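Desk Reset FAQ
Reading time: 4 min

Welcome! The Desk Reset is our favorite little project at Grostell. Once a month or so, you clear your work surface, decide what has earned a spot on it, and put those things back where your hands like to find them. We started writing down the questions people sent us in October, and the pile got big enough to deserve its own page. Dip in wherever you like.

How long does a reset take?

For a normal desk, 15 minutes. The first one runs longer (mine took most of an evening, and I found a library card I'd replaced twice), but after that you're mostly nudging things back into place. Set a timer if you tend to start reading old mail.

Do I really have to take everything off?

Yes, please do! It's the best part. Put it all on the bed, the couch or the floor and wipe the bare surface down. A desk you've had for years looks completely different with nothing on it, and you may notice that the corner you never use gets the best light in the room.

What goes back first?

Whatever you use every day. For most people that's a computer, something to point with, something to write on and one place for paper. Put those down, sit in your chair, and reach for each one with your eyes closed. If you miss, move the thing to where your hand went.

I have 50 pens. Help?

Keep 2 on the desk and put the others in a drawer or a mug on a shelf. You can swap them as often as you want. I change mine with my mood and I love having a whole drawer to shop from.

Which tray should I get, open or with a lid?

Open, for anything you touch during the week. Lidded boxes are great for tax papers and manuals, but a lid on a daily tray means you'll start stacking things on top of it. If you already own a baking dish or a shoebox lid about the size of a sheet of paper, try that for a few weeks before you spend anything.

What about the Fumton and Mota trays people keep asking about?

We've tried both. The Fumton is deeper and good for thick envelopes. The Mota is shallow, so it fills up sooner, and I like that because it makes me sort it. Either one is fine. Neither company pays us and we don't sell trays.

Should my computer stay on the desk when I'm done for the day?

Laptops are wonderful for this, so I say leave them out if you have the room, but shut them. A closed lid gives you a flat, calm shape instead of a screen asking for attention, and you get the middle of the desk back for a notebook or a jigsaw puzzle or dinner. Push it toward the far side so the near part is open.

Can I see a simple layout?
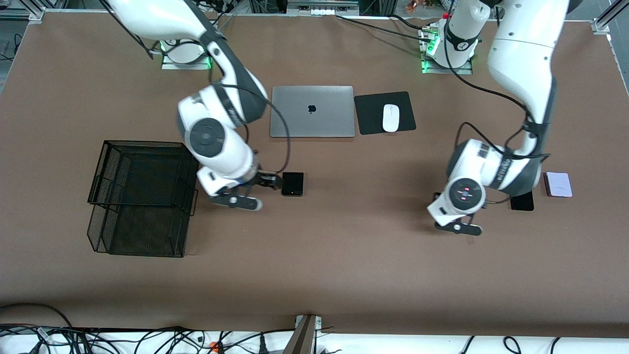

Small desk layouts work best when you pick a home for the computer and let everything else fall in beside it. Try it in that order and you'll be surprised how quickly it comes together! I'm very fond of the closed laptop at the top center with the mouse pad just to the right and the white mouse parked on it, ready to go. The black wire-mesh tray over on the left takes care of the other side, and mesh is lovely for this job, as you can see into it through the sides. A phone can sit nearby too, and a folded flip phone hardly takes up any space. Left-handed readers, swap the sides and carry on.

Do I need a mouse pad?

Need, no. I'm a fan, though. A pad marks out a patch of desk that belongs to the mouse, and mugs stop creeping into it. Plain dark ones hide smudges well. Wash cloth ones by hand with a drop of dish soap and let them dry flat overnight.

Where should my phone go?

Anywhere you'll find it without patting down the whole desk. I set mine face down, same place every time. If it distracts you, put it in the tray or on a shelf behind you.

How many people do this?

Almost 400 signed up for our monthly reminder at last look, and we get the best mail from them. One reader does hers at 6 in the morning with the radio on. Another has moved on to his workbench.

What about cables?

We have a separate page for those, put together with our friends at Atetti, and it covers clips, ties and the space behind the desk. Start with the surface, then go read that one.

Can I send in my own desk?

Yes! We'd love to see it, messy or tidy. Tell us what you took off and what went back on.

Contact: Grostell Desk Reset, use the form on our main page | © Grostell | Back to top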